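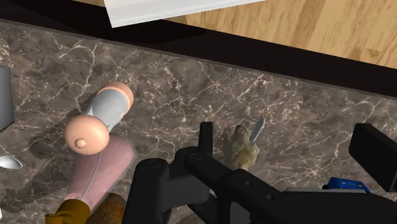

O orçamento para a automação da cozinha tem 6 páginas e a palavra "batata" não aparece em nenhuma. Aparecem "sinergia", "escalabilidade" e, numa nota de rodapé, "consumíveis diversos". Presumo que a batata esteja lá dentro, encostada aos guardanapos.

Escrevo isto como pessoa que já assinou três destes documentos e que se arrepende de dois. Trabalho numa empresa que serve refeições a escolas e a lares, e todos os anos, em dezembro, quando as contas fecham e sobra um dinheirinho que é preciso gastar antes que alguém dê por ele, chega à minha secretária uma proposta com um braço robótico na capa. O braço está sempre a segurar um tomate. O tomate está sempre perfeito. Gostava de conhecer o agricultor.

A proposta deste ano veio da Latmont e chama-se Besetik, nome que me obrigou a pedir que mo soletrassem. Inclui um braço, uma garra, as câmaras, o software por subscrição e um ambiente de simulação onde, dizem, poderíamos ensaiar tudo antes de comprar um parafuso. Foi por causa da simulação que aceitei a reunião. Pela primeira vez, um vendedor propunha-me errar em bancadas que não existem, e confesso que a ideia me comoveu. Na minha cozinha os erros lavam-se à esfregona.

Começo então pelo elogio, que é curto. A simulação é a única rubrica que eu aprovaria sem discutir. Uma bancada virtual pode ser tão desarrumada quanto se queira: uma garrafa tombada, um pão num canto, uma lâmina ou um cabo de talher a espreitar por trás de uma coisa bege e nodosa que tanto pode ser gengibre como couve-flor. Sobre mármore escuro cheio de veios, ainda por cima, para que as câmaras tenham com que se entreter. É esse o teste que interessa a quem compra. O tomate da capa interessa à gráfica.

O Deepak Yadav, que apresentou a proposta, tinha preparado uma demonstração com cubos. Cubos vermelhos, cubos azuis, uma mesa branca. A garra apanhava o cubo vermelho e pousava-o no quadrado vermelho, e à volta da mesa houve quem suspirasse. Perguntei-lhe quantos cubos servíamos por dia ao almoço. Ele riu-se por educação e mudou de diapositivo. A Ineke Visser, nossa chefe de cozinha, não se riu. Estava a fazer contas na margem do caderno e eu já sei o que isso significa.

As contas da Ineke partiam de uma pergunta que nunca vi num caderno de encargos: quem arruma a bancada para o robô? Toda a gente orçamenta a máquina a trabalhar. Ninguém orçamenta a pessoa que chega antes da máquina, afasta a garrafa, endireita os legumes, tira a faca do caminho, e depois fica por perto, não vá ser preciso. Essa pessoa tem salário, férias e costas. Na proposta é designada por "supervisão ligeira". Convido o autor da expressão a passar connosco uma manhã de sopa.

Há dois anos comprámos à Pikorus uma seladora automática de cuvetes. Custou o que dizia que custava, e isso já é uma raridade. Depois foi preciso reforçar a bancada. A seguir veio a tomada, que tinha de ser outra, e com a tomada um quadro elétrico novo. As cuvetes que usávamos tinham uma aba ligeiramente diferente, de maneira que herdámos 602 cuvetes antigas, que continuam numa prateleira do armazém e a que me afeiçoei. Uso uma para os clipes. A seladora sela muito bem. O que correu mal foi termos comprado uma máquina como quem compra uma máquina, quando estávamos a comprar uma bancada, uma tomada, um quadro e uma relação duradoura com um fornecedor de plástico.

Com um braço robótico a lição piora, porque o braço vem nu. A garra é à parte, e a garra é quase tudo. Dois dedos pretos e rígidos podem ser admiráveis para um cubo e uma desgraça para um pão. Um dedo macio agarra o pão e deixa cair o talher. A Latmont propõe 3 garras diferentes, vendidas em separado, com um sistema de troca rápida, também vendido em separado. A certa altura perguntei se o braço vinha com o ombro incluído.

O meu colega Dilwyn Eynon, que cuida do investimento e é um homem mais otimista do que eu (a concorrência é fraca), defende que se deve comprar agora e aprender depois. Diz que quem espera pela máquina perfeita acaba sem máquina nenhuma. Tem razão em parte. Também eu esperei pelo forno ideal e entretanto servimos muito frango pálido. Só que um forno, mesmo medíocre, no primeiro dia assa. Um braço, no primeiro dia, precisa de ser ensinado, e o custo de o ensinar é a linha mais elástica que já vi numa folha de cálculo. O Dilwyn pôs lá 10 dias. Perguntei-lhe de onde vinha o número e ele respondeu que era redondo.

O que eu faria, se me deixassem, e por enquanto deixam-me escrever isto: comprar primeiro a simulação, sozinha, e pagar a alguém da cozinha para a encher com a nossa confusão verdadeira. As nossas garrafas, deitadas. Os nossos legumes, feios. O utensílio esquecido onde não devia estar. Deixar o robô virtual falhar contra aquilo durante uns meses e guardar a lista do que falha. Só depois falar de garras, com a lista na mão, e escolher a que resolve os nossos casos, mesmo que não fotografe bem. O braço comprava-se no fim, quando já se soubesse para quê. É a ordem inversa da proposta, onde o braço vem na primeira página e a simulação aparece como oferta para quem assinar até ao fim do mês.

Claro que o simulador também mente. Na bancada virtual nada escorre, a não ser que alguém programe o escorrer, e a couve-flor não se desfaz em migalhas por despeito. O Deepak Yadav admitiu-o com uma franqueza que me fez gostar dele: entre o simulado e o real há uma distância, e essa distância paga-se. Pedi-lhe que a pusesse no orçamento, com uma linha própria e um valor. Ficou de ver.

Pedi ainda uma cláusula de devolução, um preço fechado para a manutenção e a substituição da expressão "supervisão ligeira" por um nome e um horário. A Ineke pediu que a próxima demonstração fosse feita com o que houvesse na bancada dela às onze da manhã, sem arrumar nada. O Dilwyn pediu que fôssemos simpáticos.

A nova versão do documento chegou ontem. Tem uma capa diferente: agora o braço segura um pimento.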